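How Do You Pick a Hand for a Robot?

By Hanneke Maes

Your hand is a show-off. It can hold a potato chip without breaking it, turn a doorknob, and scratch your nose, all before breakfast. It has a thumb, four fingers, and years of practice.

Most robots have to get by with two fingers and no thumb. Engineers call that kind of hand a gripper. Grippers come in different shapes, and somebody has to decide which shape goes on which robot. At Bustley, the workshop where I write things down while cleverer people solder, that somebody is Emiliano Vergara. He has been comparing grippers all winter and he is still fairly cheerful.

A pretend room with real homework

You might think the first step is to bolt a gripper onto an arm and let it grab a jar of pickles. You would then need a mop.

So we begin on a computer. A program called a simulator builds a pretend room and a pretend robot, and works out what happens when they touch. The simulator knows that things fall down. It knows that two solid objects can't be in the same place. It knows these things only because a person typed them in, and if the person forgot one, a jar may sink gently through the floor and never be seen again.

Our pretend room has a whiteboard with nothing written on it and a picture with a stripy fish. You don't need a fish to test a gripper. But a robot's camera has to learn which things matter and which things are just hanging around on the wall, and a totally bare room would be cheating.
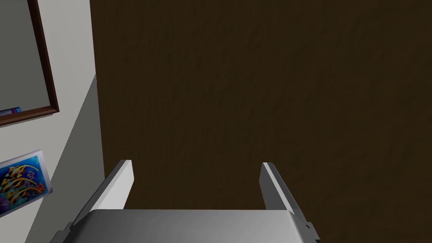 What the robot gets to see

Some robots have a camera close to the hand, so the view moves whenever the hand does. Imagine having an eye on your wrist. You'd be wonderful at finding things under the couch and terrible at tennis.

A camera like that is good at close-up work. It can see both fingertips and the space between them, and that space is where the object is supposed to go. The trouble starts when the robot gets very near something big. Put your own nose against a closet door and try to say where the closet ends. All you know is that it's brown.

People fix this by adding a second camera farther off, or by having the arm back up and look again. Backing up is cheaper. Emiliano likes cheaper.

The contest

We compared two grippers. One is nicknamed Gimex and the other Abugri. Emiliano picked both names, and when I asked what they meant he said they meant he was tired of calling them A and B.

Gimex has flat fingers that stay side by side, like two rulers, and slide together. Flat fingers are great for boxes. They are good for books, too, and for anything else that has the manners to have straight sides.

Abugri has fingers that swing in from the sides, more like a crab. Swinging fingers can reach partway around a thing before they squeeze it. They also take up more elbow room, as crabs do.

Each gripper had to try the same jobs from the same starting places. That is what makes it a fair test. If Gimex got the easy jar and Abugri got the hard one, we would only find out which jar was easy.

A jar is harder than it looks. Its sides are round, so a flat finger touches it along one skinny line. Squeeze a little off center and it may swivel. Squeeze too low and the top gets ideas about tipping over. Then there are the neighbors to think about, and the fingers have to fit in beside the jar without bumping into whatever is parked next to it.
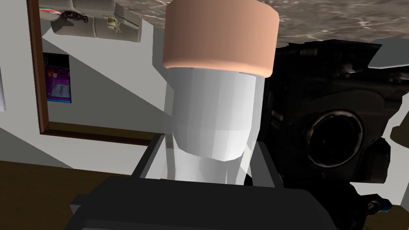

Emiliano ran 1152 tries in February, split evenly between the two grippers. A computer doesn't mind doing the same thing over and over. It doesn't ask for snacks either. I asked for snacks twice.

After each try the program wrote down three things: whether the fingers touched the object, whether the object came up, and whether it stayed up until the end. You need all three. A gripper that lifts a jar beautifully and then drops it has not really helped with lunch.

The controller, or the boss of the fingers

Fingers don't decide anything. A part called the controller tells them when to close, how fast, and how hard to push. Swap the controller and the same gripper can behave like a different animal.

Our first controller was named Flarkholm, and it was in a hurry. It shut the fingers as soon as the arm slowed down, whether or not there was anything to shut them on. In one batch of 33 tries it closed on plain air 6 times and reported that everything was fine. I have a cousin like this.

The newer controller checks the gap first. If the camera finds nothing between the fingers, they stay open and the arm goes looking somewhere else.

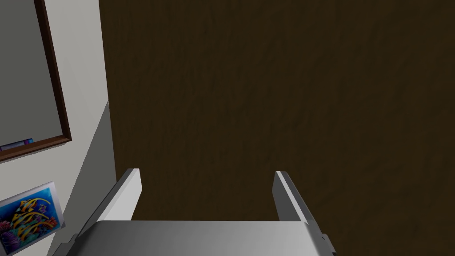 Waiting makes the whole job slower, and a slow robot is a bit dull to watch. Emiliano thinks it's worth it. A gripper that closes at the wrong moment can knock the object away, and then the robot has to find it all over again, usually in a worse spot.

So who won?

Gimex did better with boxes. Abugri did better with round things, as long as they weren't crowded together. Put a jar in tight company and Gimex caught up, having slimmer fingers to poke into the space. If you were hoping for a trophy, I'm sorry. We bought only one cake and both grippers are bad at forks.

The next step is to try both on a real arm, where jars are slippery and the lights flicker and nobody can press "reset" to clean up.

Try it yourself

Find a box, a plastic cup, and a rolled-up sock. Now pick up each one using two wooden rulers, one in each hand, held flat like Gimex's fingers. Then swap the rulers for two big spoons, with the hollow sides facing in.

Keep score on paper. Start every object in the same place and give the rulers and the spoons the same number of turns. For the last round, close one eye and get your face down near the table, and see what happens to your score.

Please use a plastic cup. I've already told you about the mop.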